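Two Slow Days in Wutero

By Joyce Swai
December

I arrived in Wutero on the last bus, with a small backpack and a very old guidebook that gave the town only one paragraph. The paragraph said there is a lighthouse from 1805 and a good place to change buses. I had planned to sleep one night and continue to Barurico in the morning. I stayed 4 nights.

The bus from Josell leaves when it is full. On my day it took a long time to be full, so I ate two boiled eggs at the station and talked with a lady who was carrying curtains for her daughter's wedding. She told me to sit on the left side, for the sea. She was right, but the left side is also the side of the sun, and I had a red arm for the rest of the week.

In Wutero the streets go down to the harbor very steeply. The old part is small, maybe you can cross it while a coffee gets cold, but I got lost in it every day. The houses have blue doors and low benches in front, and in the evening people sit there and greet you even if they have seen you three times already. I liked this very much. In my city we look at our phones.

The lighthouse opens at 4 in the afternoon and you pay the keeper in coins. The stairs are narrow -- if somebody is coming down, you must go back up and wait. From the top I could see the fishing boats and the long beach of Kinyua, where I walked on Sunday. The walk is more than 2 hours with the sand, and there is no shade, so please bring water. I did not bring enough and I had to buy a warm lemonade from a boy with a bicycle.

For food, I went mostly to the fish tables behind the market. You choose a fish, they grill it, and you eat it with green mango and salt. At the guesthouse there was a kitchen for guests too, and I made tomato rice one evening, which came out a little burned.

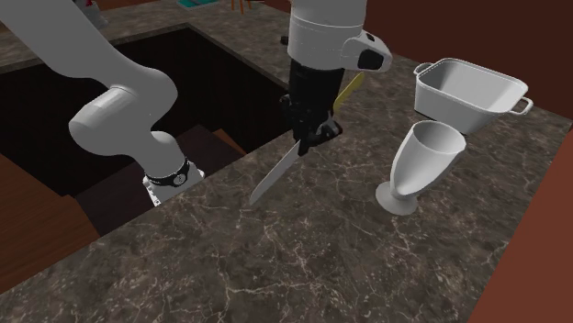

Knife over the counter, close to the sink.

The bus to Barurico goes early, before the bakery opens. Buy your bread the night before. I have not written about Barurico yet, I need to find my notes first.

Comments

Petra: Is the guesthouse near the harbor or up the hill? I have bad knees.

Joyce Swai: Up the hill, sorry! But there is one small hotel next to the fish market.

Old Backpacker: We did the Kinyua walk starting at sunrise, much better.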